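Back to the crisps, then

20 Nov 2020

So I've finally got something to show from the tidying work I moaned about in August! Quick recap for anyone new: Rola is our robot's planner, and the job is to get rubbish off a surface and into a drawer while leaving the bowl alone. Sounds easy. It isn't, mostly thanks to crisp packets, which never have the same shape twice and which our old grasp finder (Ullitz) treated as if they were little boxes.

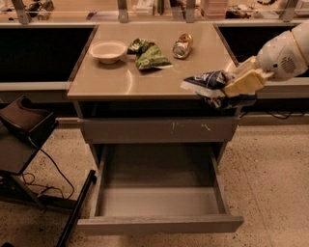

Blue packet in the gripper, bowl, green packet and can still on the table.

What we changed is quite small. The new version looks for a fold or a ridge it can pinch and forgets about the outline completely -- I was sure this would be worse, and I've had to eat my words. We did 163 tries with packets, and the old method dropped 50 of them. The new one dropped five. I ran the sums again over a cup of tea and got the same answer, so I'm letting myself be pleased.

Cans are another story. A squashed can has plenty of ridges and the robot fancies all of them, so Jalali (the bit that scores each grasp) needs to learn which ones are any good. That's my next two weeks gone.
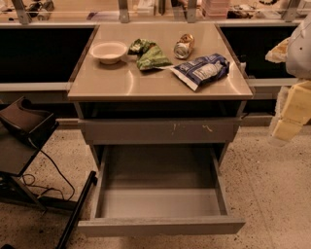

Warutitz left a comment on the last post asking whether we'd tried half-full packets, as the weight shifts when you lift them and a pinch on a fold might just slide off. Good point, and no, we haven't! All of ours were empties. I'll buy some more ready salted and report back.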